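Calibrar las dos pinzas de mano antes de grabar demostraciones con tela

13 de febrero de 2023

La tercera parte de la serie sobre el montaje Arnik trata la calibración. Doy por hecho que las dos pinzas están impresas, ensambladas y con el firmware de enero cargado. Si los dedos rozan al cerrar, hay que volver a la segunda parte: ningún ajuste por software corrige eso.

Material: las dos pinzas, un paño fino, una regla metálica, cinta de carrocero y el portátil con la rama estable de Wastis.

1. Conecte las pinzas y arranque el registro. Espere a que el contador llegue a 1000 muestras con los dedos abiertos del todo y guarde el valor como cero.

2. Cierre los dedos sin nada entre ellos y guarde el segundo valor. En mi caso la carrera es de 420 pasos - la de Remigiusz Grabowska, con los muelles de Trikow, sale algo más corta.

3. Compruebe que los cubos con marcadores no tienen holgura. Un cubo flojo produce un error de orientación que crece con la distancia y que en la gráfica parece deriva.

4. Coja el paño con una sola pinza y deje la otra libre. Sostenga ambas delante del cuerpo, con los cubos hacia arriba, y muévalas despacio sobre un suelo despejado.

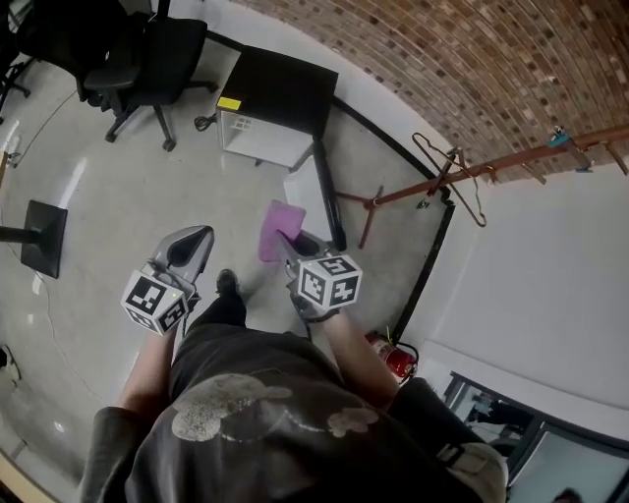
¿Hay que repetir la calibración cada vez que se cambia de tela?

Basta con repetir el paso 2 si el grosor cambia mucho, por ejemplo de un paño a una toalla; el cero no depende del material.

5. Revise el registro. Los huecos en la pose de un cubo no deberían pasar de 27 fotogramas seguidos. Si pasan, casi siempre es un antebrazo que tapa el marcador o un reflejo en el papel. El papel mate de Domański me ha dado menos problemas que el satinado.

6. Guarde el fichero con la fecha y el lado de la pinza. Yiran Zou usa un script que rechaza los nombres sin lado; está en el repositorio, carpeta «utiles».

Frecuencia de muestreo: 100 Hz. Con menos se pierde el instante de cierre.

Entradas relacionadas
Arnik, parte 1: lista de piezas
Arnik, parte 2: montaje de los dedos
Imprimir marcadores sin deformarlos
Muelles Trikow: notas de uso
Instalar Wastis en un portátil viejo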